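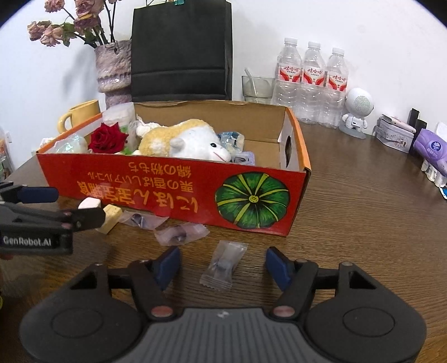
Tovisham gift box drive past last year already, drop-off open till the 21st

04/10/2008

TOVISHAM - Packing is under way at the Driltar Street hall and the boxes are going out faster than anyone planned for. 695 promised so far. Last year the whole drive finished well short of that, and there are still days to go.

The idea is the same as before. One box, one person, mostly older residents living alone plus families new to town. Something soft, something nice to look at, a few small packaged things. No cash, no gift cards.

Boxes are whatever the produce stores hand over. That means pumpkin boxes this time, in orange-red cardboard with Japanese lettering and a big green pumpkin printed on the front. Frida Lund, who runs the packing tables, was asked whether they should be covered in gift wrap. "No. They're cheerful. And have you seen what wrapping paper costs?"

She does like the hand holes. Last year's boxes had none and people were hugging them down the front steps in the rain.

A plush sheep has gone over well with the packers. So have the red roses, one to a box, laid in beside the toy. Lund wants people to stop putting the rose in first. Toy goes in, then packets, then the rose, then leave it alone. Anything tall stands at the back, against the raised flap.

Amado Galang is handling deliveries. He has 2 vans and could use another one for the hill streets, where the turnaround is bad and the bigger van wont fit. Drivers go out in the early evening. If you are on the list and wont be home, call the hall before noon and your box will be held over. Please do not ask for it to be left on the porch. Two went missing that way last November and one was found open in a hedge.

Prometti, the bakery on the corner, is giving coffee to anyone who packs a full shift. A shift is three hours. Trinidad Policarpio did two back to back and said she would be back tomorrow but not for the coffee, which she called "fine."

Not everybody is happy with the rules. Khanyisile Venter, whose mother gets a box every year, said she'd like to see more food in them and fewer toys. "My mother is eighty-three. She has a sheep. She needs soup." Lund said the hall has no way to check dates on canned goods right now but she will bring it up at the next meeting. Venter said she heard that one last year too. Her mother, for the record, kept the sheep.

What the hall still needs:

Soft toys, new or clean, nothing with a battery
Small sealed packets, tea or cookies or hand cream
Clear plastic containers with lids
Clean bags for wrapping loose items
Tape. A lot of tape

What it does not need is candles, glass, medicine, or any more calendars. There is a whole shelf of calendars.

Boxes from home are welcome too, as long as the bottom is sound and the flaps are still on. Bring them flat if you can. The back hallway is full and the fire door has to stay clear, Amber Nijs from the hall office has asked more than once.

Roses come from the Schwaiger greenhouse and are picked up fresh each morning, so there's no need to bring flowers. Any stems left over at closing go home with whoever swept up.

Drop-off is at the side entrance, 9 to 5, ring the bell and wait, it takes a minute. Packing shifts start at 9 and 1. Sign up at the front desk or just show up, Lund said, though the morning shift tends to fill and the afternoon one is always short.

Parking on the street only. The lot is being resurfaced.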